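Wanted: part-time counter and shelf assistant
Skirnenero, the snack counter on the ground floor of the Olaniyan building
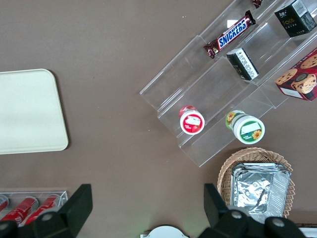 The counter: stepped stand, red cans, foil trays in their basket, and a tray ready for the next order.

We sell chocolate, biscuits and cold cans to people who had a perfectly good lunch an hour ago. It is steady work. The building has 366 desks in it and at about three in the afternoon most of the people sitting at them remember that we exist.

We are looking for one person to work the counter with us from October. The job is 3 afternoons a week, noon until half past six, with an extra shift now and then when somebody upstairs has a birthday and has told no one but their entire department.

What you would be doing

Mostly, keeping the stand filled. It is clear acrylic, it goes up in steps, and it shows every fingerprint ever left on it. You will get to know it well. Chocolate bars go where people can see the name on the wrapper. Round tubs are allowed to lie on their sides but will try to leave if you stack them carelessly. The small boxes with all the tiny printing get turned so that the customer sees the front, although there is always one customer who wants to read the tiny printing, and you will hand it over and wait.

Cans go in the can holder. When it gets low, fill it from the stockroom, oldest first. Please check the dates yourself and don't trust the last person who checked them, who was probably me.

Orders for meetings go out on the cream trays. Somebody rings down, asks for "a selection", and declines to say what they mean by it. You choose, you lay it out so that it looks as if some thought was involved, and you carry it up. The foil trays are for anything that needs to go further than the lifts. They live in the wicker basket and come apart one at a time if you are patient and four at a time if you are in a hurry.

You will also take payments, wipe down the counter, sign for deliveries and do the stock count at the end of the month. The last one came to 2,428 items and took two of us an evening and a good many biscuits, which then had to be taken off the total. The till and stock list both run on Trustine. It is not beautiful but you can learn it in a morning.

Who would suit it

You don't need shop experience. We would like somebody who notices when a row has gone crooked and minds enough to straighten it, but who can leave it alone while a customer is still choosing. You should be able to lift a full case of cans from floor to counter, add up in your head when the till is sulking, and be civil to a man who has been deciding between two chocolate bars since ten past three.

If you have a food hygiene certificate, good. If not, we will pay for the course and for the hours you spend on it.

A serious word about allergies: people will ask you what is in things, and guessing is not allowed. You read the label, every time, even on something you have sold all week.

What you get

Paid breaks, a locker with a working key, a staff discount and first refusal on anything near its date. Your travel costs are covered on delivery mornings, when we start at seven. Uniform is an apron. There is a stool behind the counter and you may sit on it, which was not the case at the last place I worked.

Pay is by the hour and will be confirmed in writing before you come for a trial shift. The trial shift is paid too.

How to apply

Write a few lines saying who you are, which afternoons you can do and what you would put on the top shelf. There is no right answer to the last part, though I have strong views. A CV is welcome but one page will do.

Leave it at the counter or hand it in at main reception, marked for Ryszard Szczepańska, Skirnenero, unit 313. If you come in person, any time before noon is best. After three I will be pleased to meet you but unable to hear you.

We hope to have someone in place by the middle of October, and everyone who applies will get a reply.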